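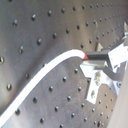 We use cookies to remember your course basket and to see which pages people read. Accept all / Manage settings

About Rutis

Updated September, by the Rutis office

Rutis is an evening school for adults in Clukthorpe. We teach languages, bookkeeping and basic maths. Most of our students work during the day, so classes start at 6.30pm and finish by 8.30pm. Last year we took 3,197 enrolments, counting people who signed up for more than one course each time they did so.

The school began as a single Italian class in a borrowed room above the Faltari bakery. The class filled up, a second one was added in spring, and by the following autumn there was a waiting list for French as well. We moved out when the bakery needed the room for flour storage. Our present building is on the other side of the river, five minutes' walk from the bus station, and we have been in it ever since.

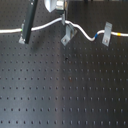

Black breadboard with a white cable across it.

How we teach

Groups are small, with up to 12 students in each. Every language course has three levels, and you can move between them in the first fortnight if you find you have picked the wrong one. We don't set an entrance test. The office will talk to you on the phone for a few minutes and suggest a level.

Tutors write their own handouts, and these are included in the fee. Textbooks are used for bookkeeping only. Second-hand copies are usually on sale at the front desk in the first week of term, and old students are welcome to bring theirs back.

Homework is set but not marked for a grade. If you miss a class, the handout will be kept for you in the rack by the stairs.

Fees and help with costs

Fees are paid by the term. You can pay at once or in three parts. People who are out of work, or who care for someone full time, pay half. The Ní Bhriain Fund covers the other half in some cases. It was left to the school by a former student of the Irish class and is open to anyone living in the town. Forms are at the front desk, and the office can help you fill one in.

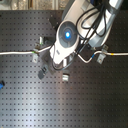 CLUKTHORPE, September

The autumn timetable is now out. Beginners' Portuguese is back after a year off, and the Thursday bookkeeping class has been split into two so that people sitting the winter exam can work at their own pace. Spanish conversation moves to the ground floor. The side door will be locked from 7pm this term, so please use the main entrance if you are coming late.

The office is open from 4pm on teaching days. Parking behind the building is for permit holders only.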